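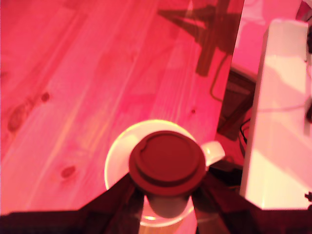
# Knotty tabletops: fill them, sand them, or leave them alone?

**tamia_bakes**

Okay, table people, I need opinions! I finally have a plank table in the kitchen and I love it more than is reasonable. Long boards, light wood, lots of stripey grain, and knots. The biggest one is a dark oval, long and skinny with a little spot right next to it, and there's a smaller oval one and then a tiny speck of a thing over where my tea usually goes. I have a white mug with a lid that lives on a saucer there, so I get to look at that speck every single morning.

My question is about the knots and the seams between the boards. The seams are faint but I can feel them with a fingernail. Do I fill any of this? My sister says crumbs will get in and I'll regret it by October. I kind of want to leave everything exactly as it is, because the big knot is my favorite part of the whole table (it looks like an eye, or maybe an olive).

Paid 212 for it secondhand, if that changes anybody's answer.

**Dollcombe**

Congratulations! Knots are the best part of a table, I will not be taking questions on this.

Leave the seams. Boards swell and shrink over the year, and hard filler in a moving seam cracks and comes out in little crumbs of its own, so then you have two kinds of crumbs. I've had mine for 25 years with open seams. I run a wooden toothpick along them when I'm on the phone with my mother. Done.

**arango_212**

Gotta disagree with Dollcombe a bit. Seams, fine, leave them. But the knots I would fill, at least the big one. Press on it with your thumb. If it gives at all, or if you can see a crack running around it, it's loose, and sooner or later it's going to hold soup. Clear epoxy, a tiny amount, let it cure all the way, scrape flush. You'll still see the knot. It'll look even darker and prettier, I promise!

**tamia_bakes**

Pressed it with my thumb. Solid as anything. There is a hairline at one end of it though, if I get my face right down there with a flashlight.

**arango_212**

A hairline is where I'd want a drop of epoxy. Five minutes of work.

**Dollcombe**

A hairline is where I'd want to put my toast down and get on with my life.

**Catríona Conneely**

Hi Tamia, jumping in as somebody who refinishes these for friends and has made all the mistakes already. You two are both sort of right. It depends on the finish. What's on it now? Put one drop of water somewhere out of the way and wait. If it sits up in a bead, there's a decent film of something on there and the hairline is probably sealed over. If it goes flat and dark, you've got oil that's worn out or bare wood, and then I'd deal with the finish first and the knot second.

And please don't sand it before you know! I took an orbital sander to a pine table once and went at the knots because they felt a bit high. Knots are much harder than the wood around them, so the wood went down and the knots stayed put. I ended up with little hills. My egg cup rocked.

**tamia_bakes**

"My egg cup rocked" is going to be in my head all day. Doing the water drop now!

**biltonandsons**

No sons by the way, it was a joke from when I signed up and now I'm stuck with it.

I'm with arango on epoxy for anything with a gap, but I'd go one further and ask what you're putting on the table. Saucers and mats under everything? Then you can get away with nearly any finish. Bare hot mugs straight on the wood, you'll get white rings on a lot of them. Sounds like you're a saucer person, so you're ahead already.

**tamia_bakes**

I am SUCH a saucer person. The lid is for keeping it warm while I forget about it.

Water report: it beaded for a while by the window, but in the spot where I sit it went flat almost right away. So the finish is worn through where I sit and okay everywhere else?

**Catríona Conneely**

That's how they all go. The person's spot wears first. If it turns out to be oil, you're lucky, you can just do that area: wash it, let it dry overnight, go over it by hand with fine paper along the grain, wipe, thin coat of oil, wipe off everything that hasn't soaked in, and then another the next day. Two thin coats beat one sticky one. Lay the used rags out flat outside to dry, never in a ball in the trash. They can heat up and catch fire all by themselves.

**arango_212**

Seconding the rags. Also, drop of epoxy in the hairline before the oil goes on, if you're doing it. It won't stick well afterward.

**Dollcombe**

I knew we'd end up back at the epoxy.

**biltonandsons**

Won't it leave a shiny patch though? I did one in ash and could see it from the doorway every evening when the light came in low.

**arango_212**

Not if you scrape it level and dull it down with the same fine paper. If you can see it from the doorway you used too much!

**biltonandsons**

I definitely used too much.

**tamia_bakes**

Okay, decision time. I'm going with Catríona's patch plan for my sitting spot, and I'm leaving the seams alone, sorry to my sister. Still on the fence about the hairline. I might oil a scrap with a knot in it first and see how I feel. The little speck stays no matter what, it's keeping my mug company.

Does anybody have a favorite oil that doesn't turn everything orange? I really want to keep it light!

**Catríona Conneely**

Look for one sold for light woods, with a bit of white pigment in it. Try it on the underside first and check it in the morning as well as at night.

**Dollcombe**

Or the beeswax from the farmers market. Smells wonderful. You'll be redoing it every couple of months, but I like doing it, I put the radio on.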